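Chapter 6
The Bedroom Problem

By October you will have a robot that can pick up a foam block nine times out of ten, and you will be insufferable about it. Then your club will move the robot into a bedroom.

The Junero Challenge, which the student teams in this book all entered, does not care about foam blocks. It hands each team a simulated apartment, a humanoid with two grippers, and a list of chores written by someone who clearly hates chores. The Dorkton team spent its first week on room 6, which has a bed, a window with a nice view of the clouds, and almost nowhere convenient to put an elbow.

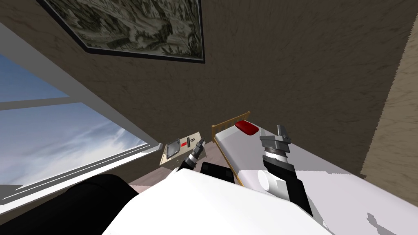

Reach is the first topic of this chapter. An arm that can touch a point in space cannot always touch it from a useful direction, and the arm will let you find this out by folding itself into a shape you did not know it had. Section 6.1 covers the joint limits. Do the paper exercises before you open the simulator. You will skip them, and Section 6.2 has been written with that in mind.

Grasping comes next. Flat, thin and hollow things are where most student programs go to die. The Dorkton log for this stage runs to 253 attempts, and the comment beside attempt 9 reads, in full, "almost."
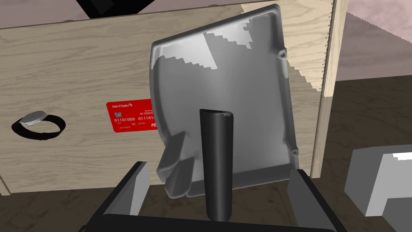 Clutter makes everything slower. A planner that treats every nearby object as a wall will refuse to move, and a planner that ignores them will redecorate. Section 6.3 describes the compromise used by the Trorkunska team, whose code was 798 lines long and contained one useful idea, which we have kept.

The last section deals with approach from above, looking straight past your own fingers at the target. It feels easy. Depth is hard to judge from there, and the palm has a habit of covering the one edge you care about.
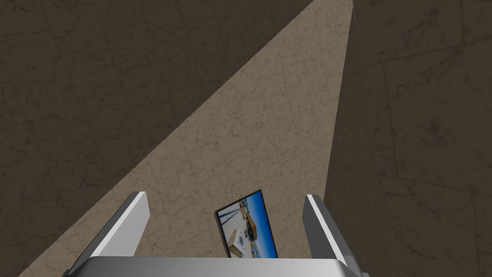
Before going on, make sure you can do the following without looking back at Chapter 5: convert a point from the camera's coordinates to the wrist's, open and close a gripper to a set width, and stop the robot. Practice the last one twice.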